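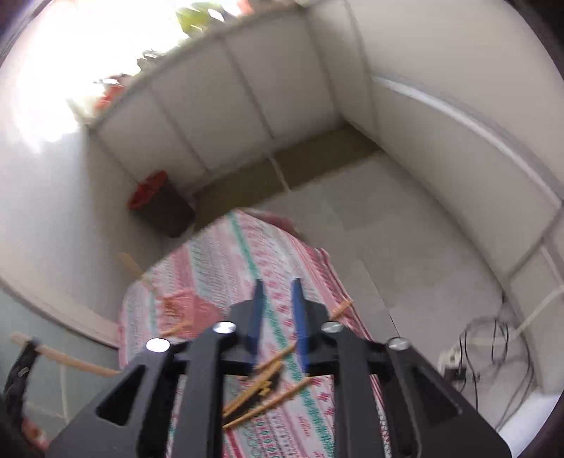

Small Rooms, Good Sheets: A Chat With the Owner of Triantafyllou

April 12, 2022

I have been buying bedding from Triantafyllou for years, so when the owner said yes to a sit-down I may have squealed a little. She runs the shop out of two narrow rooms above a bakery, and she talks about cotton the way my uncle talks about trucks. She asked me to leave her name out of it ("the shop has a name, use that one"), so I will.

We started with small bedrooms, since mine is tiny and I wanted free advice. My bed goes in the corner. Was that a mistake?

"No, put it in the corner!" she said. "People read that you need to walk around both sides. In a small room you lose all your floor that way. Push it in, and then buy a sheet with some life to it, so the bed is the thing you look at."

She is a stripes person. Long ones, running from head to foot, with a bit of floral or something geometric between them. Pink and red on white is her favorite, and she likes one odd color thrown in, a teal or a green. "One stripe that doesn't match the rest. My mother would have called it a mistake. I sell more of those than anything."

I asked if all that pattern gets to be too much against a plain wall, and she waved her hand at me. Pale walls are what lets you do it, she says. She painted her own bedroom a dark plum once and went back to pale in a month.

Triantafyllou has been open 19 years. The first stock was 50 sheets, bought from a small mill called Fimum with money she had set aside for a car. "I took the bus until August," she said, and laughed so hard she had to put her tea down. These days she orders 3000 pieces a year, still from Fimum for the most part, with the pillowcases coming from a workshop called Ivden. She drives a van now — not a nice one.

Then I confessed something. I do everything on my bed. I fold laundry there, I wrap presents there, I sort craft supplies there, and I've found wooden skewers under my pillow more than once (garden labels, long story). I figured she would be horrified.

"I do it too! It's the biggest table in the house," she said. "Only watch the thin wooden sticks, the skewers and the chopsticks. A rough end will pull a thread, and then you have a little loop, and you'll want to yank it. Don't yank it. Take a blunt needle and work it through to the back."

Against a busy print they're easy to miss, too. Her trick is to run a flat hand slowly down the whole sheet before bed, head to foot, and then shake it out at the window.

We got onto washing, where she has strong feelings. Cool water, inside out, no softener. Reds go alone the first two times. She dries hers on a line and doesn't iron, ever, though she pulls the edges straight while they're damp so the border lies flat. For the pillows she is looser. Hers gets bunched up at the head of the bed every morning and stays like that. "I'm going to put my face on it again in a few hours. Who is it for?"

Before I left she showed me the sample book for the new line, which she's calling Wosach. It's a thick thing with swatches glued in by hand, and the one I kept going back to was number 1085, tiny red diamonds on cream with a heavy border. She wouldn't tell me the price yet. I've asked her to hold one for me in a twin.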